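Hard water and the small kitchen: a talk with a water treatment engineer

The engineer who looks after domestic installations for Kuvora has spent most of a working life on limescale. The firm fits and services softeners in and near Dalten, where the supply comes out of chalk and arrives at the tap with a good deal of it still dissolved. We met in November in the workshop behind the showroom, beside a bench of valve heads waiting for new seals.

I asked first what hardness is in practice, leaving the textbook aside. "Calcium and magnesium, mostly calcium here," the engineer said. "It is carried as bicarbonate. Heat it and the bicarbonate breaks down, carbon dioxide goes off, and calcium carbonate comes out as a solid. It settles on whatever is hottest. In a kettle that is the element or the base plate. In a combination boiler it is the plate heat exchanger, and you can't see that one."

The temperature matters a great deal. Scale forms slowly in cold pipework and much faster once stored water goes above sixty degrees. Many households run the cylinder hotter than it needs to be, and the engineer's first adjustment on a visit is often to the thermostat. It should not be taken below sixty in a stored system, on account of legionella, so the margin is narrow.

Plastic items are a separate matter. Bowls and cups that go through a dishwasher on a hard supply come out with a film, and people tend to blame the detergent. The engineer said the drying stage is usually where it happens: plastic holds less heat than china, droplets stay on the surface, and whatever was dissolved in them remains when they finally go.
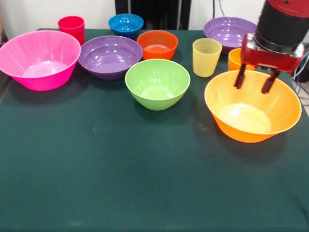
Can the film be removed once it is there?

Citric acid will take it off in most cases. The engineer uses a level tablespoon in a litre of warm water, leaves the item to soak for twenty minutes and rinses it. If the surface is still cloudy after two soaks, the cloudiness is probably fine scratching or etching and no acid will alter it.

Vinegar works on the same principle but more slowly, and the engineer does not care for it near rubber. "People pour it into the machine every month and then ask me why the door seal has gone hard. Citric acid is cheap, it doesn't smell, and you can weigh it." Neither should be used on marble, limestone or any worktop with carbonate in it, and neither should ever be mixed with bleach.

We moved on to softeners. The unit Kuvora fits most often is the Jiltidell, a two-cylinder design worked by water pressure with no electrical connection. One cylinder is in service while the other regenerates or stands ready. Resin beads in the cylinder hold sodium, and as hard water passes over them the calcium and magnesium are taken up and sodium is released. When the resin is spent, brine is drawn through it and the exchange runs in reverse.

The metering is mechanical. A small turbine counts the water through and starts a regeneration when a set volume has passed. On the last installation in the engineer's service book, for a two-person flat, the disc was set for 690 litres. The previous fitter had left it at 1000, and hardness was getting through at the end of each cycle. "The customer thought the resin had failed. There was nothing wrong with the resin. It was being asked to do more than its capacity, every cycle, for years."

I asked how a householder would notice that. The engineer recommends a soap test, done on a morning after heavy use: a small bottle half filled with softened water, a few drops of plain liquid soap, a good shake. Soft water gives a standing lather and clear water beneath. Hard water gives a thin scum and goes milky. Test strips are more exact, but they have to be kept dry and most people keep them under the sink.

Salt is the other regular fault. Block salt must sit flat on the base of the cabinet with its foot in the water. If a block is put in at a slant it can bridge, the lower part dissolves, and the brine becomes too weak to regenerate the bed. Tablets bridge less readily but need a larger cabinet. The engineer lifts the lid of every unit before touching a tool, and reckons that a fair share of call-outs end there. 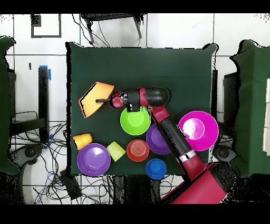 Should the drinking tap be left on the hard supply?

The engineer always leaves one tap unsoftened, normally the cold tap at the kitchen sink. Softened water carries extra sodium, and anyone on a low-sodium diet or making up infant formula should draw from the hard tap. An outside tap is also left hard, as there is no sense in using salt to water a garden.

The tools needed for the work are few. Most fixings on the units are Phillips head, and the rest can be done with an adjustable spanner and a pair of grips. The bypass valves are fitted first and labelled, so that the unit can be isolated without shutting down the house. A non-return valve goes on the inlet, and the drain line must finish above an air gap so that waste water can't be drawn back.

On magnetic and electronic conditioners the engineer was cautious. They do not remove calcium, so a hardness test reads the same before and after. Some customers report softer deposits that wipe away more easily, others report no change, and the engineer has not been able to predict which it will be from the pipework or the supply. Kuvora doesn't stock them. "If somebody has one and is content with it, I leave it where it is. I do still descale the heat exchanger."

The job number on the sheet for that afternoon was 2101, a seal replacement and a change of disc at a house on the far side of Dalten. The engineer packed the valve head in a cloth, put a spare set of O-rings in the lid of the toolbox and asked whether I had descaled my own kettle lately. I had not.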